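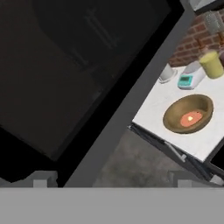
# Ruvik kitchen eval: how to report results when the target starts partly outside the wrist view

Nuvville Robotics Help › Evaluation and statistics

**Sudheer Achari**

I am comparing two versions of the same pick policy in a Ruvik kitchen. Version A takes the wrist camera only. Version B takes the wrist camera plus one fixed side camera. Training data, network size and action space are the same for both. The task is to pick the food item out of a shallow bowl on the counter to the right of the range. The evaluation set is 192 seeds over nine layouts, and each seed is run once per version.

The problem is the start pose. I randomize the arm joints at reset, and the wrist camera is rigidly mounted, so its view rolls and shifts with the arm. For some seeds the whole bowl is in view, as in the first render: open fingers at the bottom, counter running diagonally, bowl and item both clear. For others the bowl is clipped by the border of the image, or missing from it.

My draft table has one success rate per version. A reviewer in our group wants me to drop every seed where the bowl is not fully in the wrist view at reset, arguing that A can't be expected to solve those. I think that removes the cases where the second camera matters. On the other hand, a single number mixes two different abilities, searching and grasping.

Separately, six seeds end at reset with a joint limit error before the policy is called. That leaves 186 that run. I currently count the six as failures for both versions.

Config, in case it is relevant:

- wrist image and side image at the same resolution, no depth
- joint noise uniform, same seed list for A and B
- success checked by item pose at the end of the episode, not by contact
- checkpoint exported through Sikton, no fine-tuning after export

What is the accepted way to report this?

---

**Laskowska**

Keep all the seeds that run, and split them by what the wrist camera can see at reset. Dropping them changes the question from "does the side camera help in this start distribution" to "does it help when the wrist view is already good". Both can be reported, but the first is the one your title will promise.

How I would set it up:

1. Render the segmentation mask for the target at step zero, before any action. Ruvik will give you instance masks if you turn them on in the camera block.
2. Compute the visible fraction: target pixels inside the image divided by target pixels in a render with the same pose and a wider field of view. Don't use bounding boxes. With the camera rolled, a box around a bowl takes in a lot of counter.
3. Sort seeds into three bins: fully visible, partly visible, not visible. Fix the thresholds before you look at the success rates.
4. Report A and B per bin, with the bin counts, and also the pooled result.
5. Keep the pairing. The same seed is run under both versions, so use a paired test such as McNemar's on the success/failure pairs. Two independent intervals will throw away information.

A partly visible start looks something like the one below. The dish is at the right border with only its left portion showing, and a salmon-pink item on the brown inner surface is cut as well. Much of the remaining image is very dark, with some low-contrast gray structure in it. A policy with no other camera has little to work with besides that strip on the right. 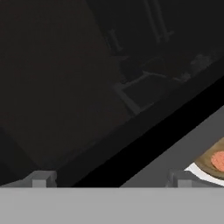
*Should the visible fraction be computed on the bowl or on the item inside it?*

Compute it on the item, because that is the grasp target, and store the bowl value in a second column. The two can disagree at the image border, where a bowl may be half in view while the item is entirely outside.

On the six joint limit seeds: take them out of both arms of the comparison and say so in the text. They fail before the policy runs, so they carry no information about either version. State 192 drawn, 186 evaluated, and list the seed numbers in the appendix. Counting them as failures lowers both rates by a similar amount and leaves a reader guessing why.

One caution about the bins. If some layouts put the bowl further right than others, visibility and layout will be confounded. Make a cross table of bin by layout. If any cell is empty, mention it.

---

**ruvik_user_k**

just use more seeds. we always run a lot more than that and it evens out

> **Laskowska:** More seeds narrow the interval. They don't separate the bins.

---

**tmb-sim**

Agree with the split. Adding one point about the side camera, which the post doesn't describe. Check that it sees the target as well. If it is aimed at the range, the arm and stove may take up most of the image and the right-hand counter may only be partly covered. In that case B gets a good view of its own arm pose and a poor view of the bowl, and any gain over A could come from the arm pose alone.
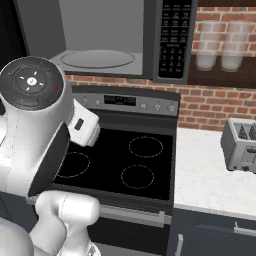
*Side view: arm over the left of the cooktop, counter and toaster at right, no bowl in view.*

To test for this, run a third version with the wrist camera plus joint angles and no side image. If it matches B, the side camera was acting as a proprioception sensor. It costs one more training run. Laskowska's visible fraction should be logged for the side camera too, same code, different camera name.

Also log the clip fraction over the whole episode, not only at reset. A policy can start with the item in view and lose it during the approach.

> **Sudheer Achari:** The joint angles are not an input in either version at present, so this applies. I will add the third version and the per-camera fractions. The bin by layout table has one empty cell: no fully visible starts in layout 2. I will note it in the table footer.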